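Notes from the Returns Desk

The Horngate branch library turned off its late fines in November, and I was asked to write something cheerful about it for the newsletter. I work the returns desk two evenings a week and all day Wednesday, so I have seen the new system up close, and I am mostly cheerful.

The old fine was a dime a day, capped at two dollars, and it had not changed since the building had a card catalog. It brought in very little. What it did very well was keep people away. A person who owed us forty cents would cross the street to avoid walking past the front doors. A person who owed us the full two dollars would move to Iltodbridge. We know this from the forwarding addresses.

So the fines went, and the sign went up, and for the first week nothing happened at all. Then the books started to come home. We had 131 items on the long overdue list, meaning gone for more than a year, and I had privately written off every one of them. The first back was a guide to pruning fruit trees, returned by a man who told me at some length that he no longer had any trees. I did not ask whether the two facts were related.

After that came cookbooks, nearly all of them with a page stuck to another page. Then came the travel guides, which describe a world of traveler's checks and smoking sections. Somebody put a Kozłowski German grammar through the slot with a bookmark at chapter two. I respect that bookmark. It is where I left off too. 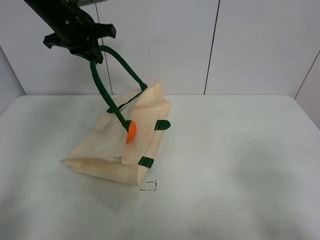

People have firm ideas about how an overdue book ought to be brought back. The bold ones walk up and slap it on the counter. The guilty ones wait until after eight and use the slot, and they let the flap down so gently that you can tell exactly how long they've had the thing. Most, though, bring a bag, and over the past few weeks I've become a fair judge of bags. Paper means one book and a quick exit. A backpack means the book was found under a bed by a parent. A cream canvas tote with dark green handles means business, because nobody carries a tote like that for a single paperback, and whoever has it on their arm is going to unload for a while and tell me about each one. I have learned to put the kettle on first.

Alvar Hedlund gets his own paragraph because he asked for one. Alvar returned a history of the Gretitz canal that he borrowed when his daughter was in second grade. She is now a dentist. He had read it, he said, four times, and had found several mistakes, which he had corrected in pencil. I explained that we prefer patrons not to do this. He explained that we ought to prefer the lock gates to be in the right county. The book is back on the shelf under local history, pencil and all, and has been checked out twice since, which is two more times than in the decade before Alvar got hold of it.

Not everyone is pleased. Oísín's petition, as it is known at the desk, objects to the whole business on principle. Oisín Brennan (I have now spelled it correctly, Oisín, and you may stop leaving me notes) has never returned a book late in his life and would like to know what he was being so careful for. It's a reasonable question. I offered him a bookmark. He took it, and he also took the pen.

A few practical matters. No fines does not mean no due dates. You'll still get a reminder, and if a book has been gone so long that we think it's lost, you'll get a bill for a new copy, which disappears when the old copy shows up. Old fines have been wiped, including the ones you've been lying awake over. Museum passes are still charged if they're late, as there are only two and the line for them is long and bitter.

And please check inside your books before you hand them in. Since the change I've taken out a grocery list, a parking ticket, a pressed fern, and a letter beginning "Dear Landlord" that I stopped reading at the third line, with some effort. They are in the shoebox beside the stapler. The fern may be collected any time before closing. The landlord letter I'd collect fairly soon, as Wednesday is slow and I'm only human.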